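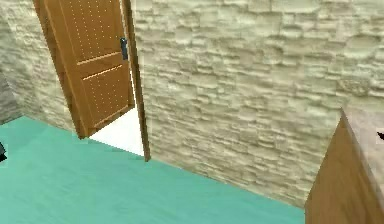
Counter side of the practice house, door open. Screen grab from the Mernero sim.

Club room talk: teaching a robot to go through a door

Friday after last bell, and the robotics club at Montes is mostly people staring at laptops. No motors running. The arm of the project this year is all software, a simulated house called Mernero that the students drive a virtual robot through before they get time on the real one in September.

Sekar Lumenta runs the navigation group. Senior, talks fast, eats lunch at 3:30. I asked what they'd been doing all spring.

"Doors," she said. "Literally doors. You'd think getting the robot to pick stuff up is the hard part, and it is hard, but first it has to get to the room."

The club has 14 members and 5 of them are on doors. The task sounds like nothing. Start in one room, find the doorway, go through, don't clip the jamb. They have logged 438 runs since winter break. I asked how many were good and she laughed and said to ask Jozef.

Jozef De Smet is the one who keeps the log. He's a sophmore and joined because the chess club met at the same time as his bus.

"We don't call them good or bad anymore," he told me. "We write down why it stopped. Clipped the door, clipped the wall, got lost, timed out. Got lost is the big one."

Got lost how?

"The walls. It's all that stone pattern and it repeats. So if the robot is up close it's just stone, stone, stone. It thinks it moved when it didn't, or the other way around."

His fix was to quit trusting the wall and look at the floor instead. The floors change color at a doorway, teal in one room and something else in the next, and that edge is easy to find. Sekar was against it at first.

"I said it was cheating. A real school hallway is the same floor all the way down. What does it do then?" She still thinks so, kind of. They kept it in and added a second check on the door frame itself.

The room they use most for testing is the one with the desk. Dark wood floor, laptop on the table, a chair, a dresser against the back wall. There's a long thin rod lying out on the floor, and I asked if that was a mistake.

"No, leave the rod!" Jozef said. "Everybody wants to delete the rod. It's so thin the planner drives right over it like it's not there. In real life that's somebody's cane."

They argued about the rod for a whole meeting, apparently. It stayed.
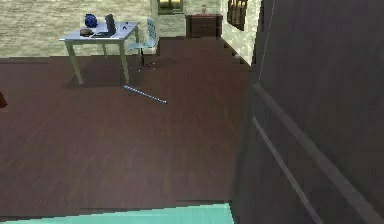

What goes wrong

Mostly angles. Sekar's view is that a door that's all the way open is easy and a door that's closed is easy, and everything in between is misery. The door sticks out into the room, it covers part of what you need to see, and the planner wants to squeeze by it.

"We had it swing wide, so then it went for the counter. Fixed the counter, it hit the door again. That was like two weeks."

They tried borrowing a planner from Lallus, the club across town, who they'll face at the Plaltell meet. It ran fine. It was also so slow that runs timed out before reaching the threshold. Jozef: "Super safe. Never hit anything. Never went anywhere." 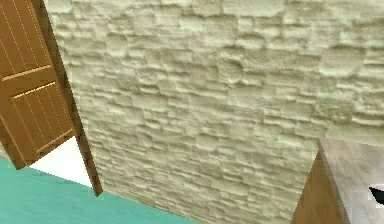
What's next

The real robot, in September, if the room gets sorted out. Sekar will have graduated by then and is handing the navigation code to Jozef, who asked for comments in it. She says there are comments. He says there are 5.

Anyone who wants to join can just come by on a Friday after last bell, no coding needed to start. Bring a laptop if you have one.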